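Automation Club Begins Steering Wheel Project

The Premton Automation Club has opened its new season with a project on the handling of awkward objects. Members are programming a robot arm to take hold of a gaming steering wheel by its rim. 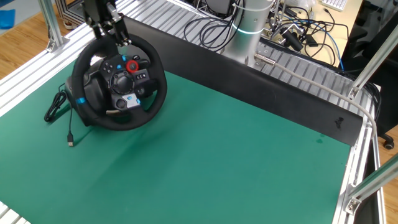 The task was chosen from the Gokau student challenge, in which each team submits 200 recorded attempts with a single object. The club has entered 2 teams this year, and each has its own hours at the bench.

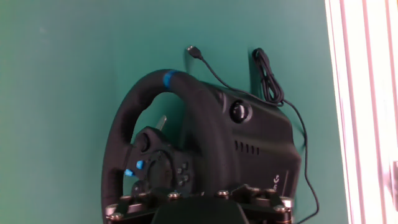

Trình felt that the round rim asked more of a beginner than the blocks used last year, and would have welcomed an extra week of practice. The club has accordingly extended its evening sessions until the end of July.

Bench Sessions

Members are reminded to book in advance and to save their work before leaving.
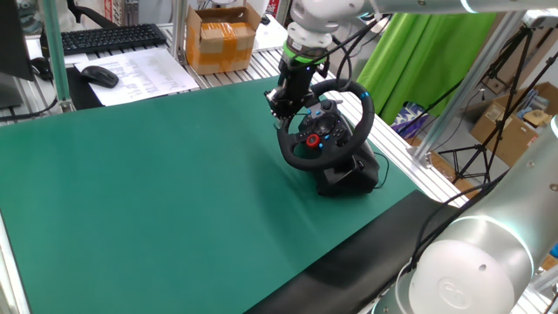

Pavisero Workshop

The Pavisero workshop on motion planning is open to 25 students, and 22 places have been taken. Applications should be made through the club page.

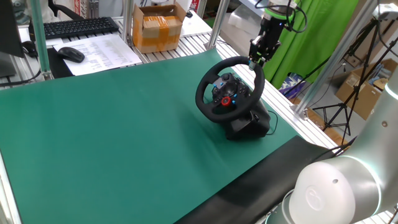

Open Evening

Families and prospective members are invited to attend from 6 p.m. Light refreshments will be served in the main hall.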